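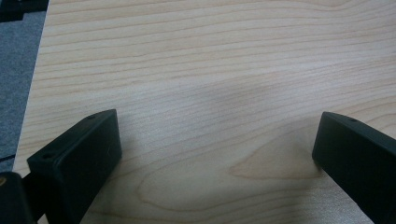
Gripper fingers open over the table, nothing between them.

Search the archive Go

Re: [benchtop-arms] Trisard hand-held gripper, worth the money?
Marlina Ngau, February

Hello all, and hello Irfan,

Irfan Lau wrote:
> We're thinking of buying the Trisard hand-held kit for the
> teaching lab at Skallelel. The seller quotes 3252 with the
> spare fingers, and Kusuma has a plainer one for 3000. Has
> anyone lived with the Trisard for a while? I mostly want to
> know about the fingers and whether the camera view is any
> use for close work.

I've been meaning to write something up on this kit for ages, so thank you for giving me the push! We've had ours at Jarnthorpe for five months now and I've grown fond of it, though I do have a few grumbles.

The fingers first. They're chunky black blocks with small round holes in the top faces, and they feel solid in use. I was worried they'd be too fat for little parts, and for very little parts they are (I gave up on M3 washers after one long afternoon), but for blocks, cups, pens and the usual classroom bits they do nicely. They pick up dust and small scuffs, and a damp cloth now and then is all I bother with.

The camera view is what sold me. With the fingers wide open you still get both tips low in the picture, left and right, and a good broad stretch of table between and beyond them, so you can line up on a part well before you reach it. On our pale table the black stands out beautifully. I'd think twice about using it over a dark bench - my eyes aren't what they were, and black on black would be a misery.

One grumble is that you see plenty besides the table. Work near an edge and the carpet comes into view too, along with whatever is down there. If your students will be training anything on the recordings, pick a spot and stick to it. Soft shadows across the wood are worth watching for as well, and I'd sort out your lamps before you record anything long.

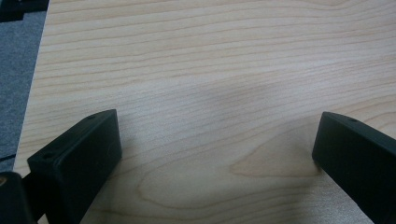 Price and spares

The spare fingers came to 600 on our order, which made me wince, and we haven't needed them yet. I'd ask the seller to quote without them. I haven't tried the Kusuma, so I can't say if it's the better buy, but if anyone on the list has one I'd love to hear how the two compare.

You're very welcome to come over to Jarnthorpe and have a go with ours, Irfan. Bring some of your own parts - it's the quickest way to find out if the fingers suit you.

Warmly,
Marlina

Contact the list owner | Copyright benchtop-arms list members | Back to top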